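From: Parvathi Gounder
To: closerside-kitchens list
Date: May 2, 2018
Subject: Re: [closerside-kitchens] Granite or not, and the old water pipes

Hello all,

Thank you for the many answers to my first message. I reply to Yoon's below, as it was the one with the most questions in it.

> Parvathi, before you order anything, please tell us the water
> hardness in your street and if your cabinets are the original
> ones. In our block in Bevdale the floor was not level and the
> stone people came two times. Also what is the budget? It is
> difficult to advise without it.
>
> Yoon

The water is very hard. The kettle becomes white inside in two weeks, and my mother-in-law cleans it with lemon, which works but makes the tea taste strange for one day after. The cabinets are original on the window side. On the other side they were changed by the previous owner, and the new ones are a little taller than the old ones. I did not notice this until I put a marble on the top and it rolled all the way to the stove.

My budget for everything is 3,000, with the work included. I have two offers. The first is 1,991 for the counter and the cutting of the holes, but the removal of the old one is not inside. The second comes from Woltari and is higher, but they take away the old counter and they level the cabinets first. I asked them to write this in the offer, and they did it the same day. The plumber is separate in both cases. He wants 800 if he must change the pipes up to the wall, and he says he must.

Does anybody know if the building pays for the part of the pipe that is inside the wall? I read the house rules twice and I understood them in two different ways.

What I have decided until now:

1. Counter. Granite, brown and beige. I wanted a plain light one at first, but every crumb and every drop of tea will show on it, and we are five people in the morning.

2. Sink. Dark gray composite, one deep basin, with the drainboard in the same piece. I don't want a separate rack anymore — ours has rust on all the feet. With the grooves going down to the basin, I can leave the pots directly on it. 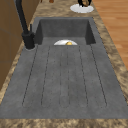 3. Faucet. Still open. The high ones look nice, but our window opens to the inside and there are only 63 centimeters before it hits something. If you have a faucet that folds down, please write me how long it has lasted.

4. Dates. Woltari can come in August, when the children are with their grandparents. The plumber must come before and after, so I need him to say two dates, and so far he has said none.

One more question for those with a dark sink and hard water: what do you use against the white marks? The shop told me vinegar, and a neighbor told me never vinegar. I would like to hear it from a person who cleans one every day.

I will be at the meeting about the stairs, if somebody prefers to speak there. I can bring the two offers on paper.

With kind regards,
Parvathi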